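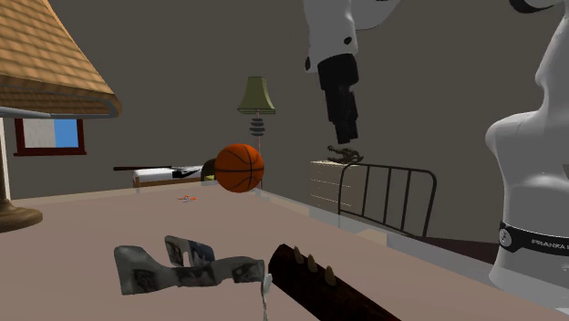
Boîte à clés sécurisée Cirka 418
Réf. 418-N – Serrures et gestion des accès – Immobilier professionnel

La Cirka 418 est une boîte à clés murale à combinaison mécanique, conçue pour les agences et les gestionnaires de bureaux, de commerces et de petits locaux d'activité. Elle permet de laisser un jeu de clés sur place pour les visites, les états des lieux ou le passage d'un prestataire, sans rendez-vous à l'agence.

Le modèle remplace la Clotar à trois molettes, qui n'est plus fabriquée. Les perçages de fixation sont identiques : une Clotar déjà posée peut être démontée et remplacée sans refaire de trous. Les pièces de rechange pour l'ancien modèle restent disponibles dans la limite du stock.

Caractéristiques

Corps : zamak moulé, finition gris mat
Porte : acier, 3 mm
Code : quatre molettes, modifiable par l'utilisateur
Dimensions extérieures : 100 x 73 x 45 mm
Capacité : cinq clés plates ou deux clés et un badge
Fixation : quatre vis avec chevilles pour béton et brique pleine (fournies)
Volet de protection contre la pluie : oui, caoutchouc noir
Alimentation : aucune
Garantie : deux ans, pièces

Utilisation

Composer le code, abaisser le loquet et tirer la porte vers soi. Les clés se rangent sur le crochet intérieur ou directement dans le fond du boîtier. Refermer la porte puis brouiller les quatre molettes. Le volet se rabat par-dessus.

Pour changer le code, ouvrir la boîte, repérer le petit levier au dos de la porte et le pousser vers la droite. Choisir la nouvelle combinaison, remettre le levier à gauche. Essayer le nouveau code deux fois porte ouverte avant de refermer. Une combinaison perdue ne peut pas être retrouvée par nos services et la boîte doit alors être déposée par un serrurier.

Nous conseillons de changer le code après chaque série de visites, et systématiquement à la signature du bail ou de la vente.

Pose

La boîte se fixe sur un support plein : béton, brique pleine, pierre. La pose sur bardage, sur plaque de plâtre ou sur menuiserie est déconseillée. En copropriété ou dans un ensemble de bureaux, demander l'accord du syndic ou du gestionnaire avant de percer en façade ou dans les parties communes. Les vis se trouvent à l'intérieur du boîtier et ne sont pas accessibles porte fermée.

Hauteur de pose habituelle : à hauteur de poitrine, à l'écart de la porte d'entrée si le local donne sur la rue. Prévoir un foret de 6 et un tournevis cruciforme.

Version à anse

La référence 418-A reçoit une anse en acier gainé à la place des fixations murales. Elle s'accroche à une grille, une rambarde ou une poignée fixe. Même corps, même capacité. L'anse ne s'ouvre que porte ouverte. Cette version convient aux mandats courts et aux locaux où le perçage est refusé.

Entretien

Une goutte de lubrifiant sec sur les molettes une fois par an, de préférence en mars, après l'hiver. Pas d'huile ni de graisse, qui retiennent la poussière. En bord de mer, rincer le boîtier à l'eau claire de temps en temps et vérifier l'état du volet. Le volet de rechange se commande séparément (réf. 418-V).

Commande et livraison

Vente aux professionnels, à l'unité ou par carton. Les boîtes d'un même carton sont livrées avec un code d'usine identique, à modifier avant la mise en service. Marquage du nom de l'agence possible sur le volet, délai supplémentaire à prévoir.

Expédition depuis l'entrepôt de Plonemard. Retrait sur place possible en semaine, sur confirmation de disponibilité. Retour accepté sous trente jours pour les boîtes non posées, dans leur emballage, avec les vis.

Produits associés

Porte-clés numérotés Ghumman, lot de dix, étiquette inscriptible
Plaque de fixation pour mur irrégulier, réf. 418-P
Armoire à clés d'agence Cirka, deux rangées de crochets
Registre de remise des clés, carnet à souche

Tarifs sur demande. Fiche mise à jour le 17/11/2023.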